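Clirkau two-arm cell: setup and upkeep notes

README for the Clirkau cell, last revised Aug 10, 2023
Maintainer: Lizelle Venter. Hardware queries: Reto Aigner.

Contents of the folder

notes/ holds the maintenance log, one text file per visit
config/ holds gripper and wrist camera settings for both arms
trials/ holds 2,252 block trials, of which 87 are marked "recheck"

Cell layout

Both arms are fixed on the near side of the table and reach in from the left and right. Each carries a two-finger gripper. The gripper cables run outside the arms and need enough slack for the wrist to turn fully. Check them with the arms stretched out and again with the grippers facing each other over the middle of the table.
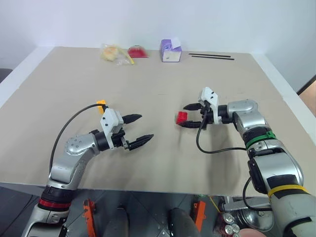 Cable ties are replaced every 600 trials. Do not pull them tight. A tie that bites into the sleeve was the cause of the dropouts logged in trials 305 onwards, and the left arm was rewired with the Kälin cable set after that.

Checking the grippers

1. Home both arms and open the grippers fully.
2. Wipe the finger pads with a dry cloth. Solvent lifts the texture.
3. Look for play at the bracket screws. Tighten by hand, left arm first.
4. Put one block under each gripper and start the Trovow check script.
5. Compare the wrist view with the stored one in config/. Both fingertips should be in view and well clear of the block.

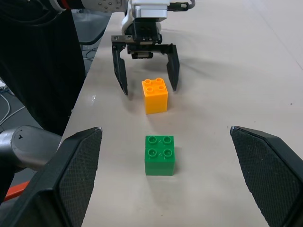 Sudetti Handling Group, Cell Maintenance

If the fingertips sit unevenly in the wrist view, the camera mount has moved. Loosen it, line it up again and save a new reference. Old references are kept, with the date in the file name.

Scuffed finger ends can stay in use. Change the pads when the pattern has worn smooth in the middle, and change both pads of a gripper together.

Known problems

The right gripper sometimes reports closed before it has stopped moving. Restarting the driver clears it.
Step 4 fails if the table has been moved since the last calibration.
New finger pads are on order and due in September.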